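Two arms, one planner, and the right one always waits for the left

Posted in Motion and Planning by Pak-hei Chu

I have inherited a bimanual tidy-up cell and a planner written by somebody who has since left for a job with fewer elbows in it. The task is simple enough. Small capped items get scattered on a white board between the two arms, and the software has to pick them up one at a time and stand them in the holders at the back right corner.

It works, in the sense that a bus replacement service works. My complaint is that the right arm plans a perfectly good path, then sits there until the left arm has gone all the way home. The lock covers the entire table. I would like both arms moving at once without their meeting in the middle.

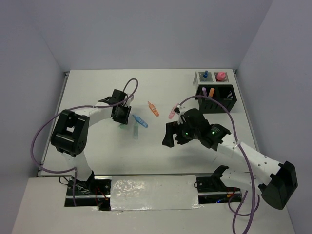 Both arms publish joint states properly and the hand-eye calibration is fine, so I don't think it is a perception problem, although the palest items do sometimes vanish from the segmentation and come back as if nothing had happened. Planning timeout is 500 ms per arm. I tried making the lock smaller by splitting the table down the middle, and the planner then refused anything near the line, where of course everything ends up. Is there a sensible way of doing this short of writing a full joint planner for both arms?

Yuk-lan Ng

Don't split the table. Split time instead. Plan the first arm as normal, then hand its timed trajectory to the second arm's planner as a moving obstacle. It's called prioritised planning and it's old, dull and good enough for most of us. You keep your single-arm planner and only change the collision check, so that it asks "where is the other arm at time t" where it used to ask "where is the other arm".

A few things that bit me when I did this on our Prosomier stack:

Pad the moving arm more than you pad the still one. The controller will lag behind the plan, and the padding has to cover the lag.

Let the second arm wait as a legal move. If your planner can't stand still on purpose it will invent a scenic route.

Swap priority after each pick. Otherwise you have kept your original problem and given it a nicer name.

Model the cables. Ours weren't in the robot description at all, and a cable arcing up from a gripper takes far more room than the gripper does. I used a fat capsule on each forearm. It's ugly and it rejects some good plans, but I have stopped hearing that noise.

On the vanishing pale items: pale green on a white board is asking a lot of a colour threshold. Keep a short track for each object and don't drop it until it has been missing for several updates in a row. Also stop updating a track when a gripper is over it. I spent most of November watching my own fingers get classified as a new object.
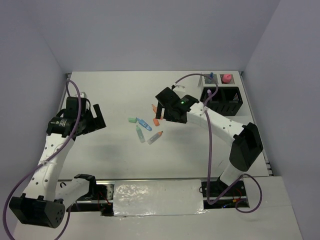 Annick Masson

Agree with Yuk-lan on most of it, but check your task allocation before you touch the planner. If both arms are simply sent to the nearest item, they will both want the middle, and no amount of clever timing fixes that. I score each pair of picks together and add a cost when the two approach paths cross. It's 239 lines including the comments, a few of which are polite.

Also, your holders are all on the right. The left arm has to reach over the whole job to get to them, so it will keep blocking its colleague whatever you do. Either let it pass things over by setting them down at an agreed spot, or have it bring the far items across while the right arm does the putting away. I'd try the set-down spot first. Handing over in mid-air is a separate hobby.

Hok-lam Yau

have you tried making the arms slower? we did that and it never crashed again

Pak-hei Chu

Thank you, Yuk-lan and Annick. The moving obstacle version is running in simulation and the arms now overlap on most picks. It rejects everything if I pad by what I thought was a modest amount, so I will be adding those capsules and then arguing with them on Monday. Hok-lam, they are already slow.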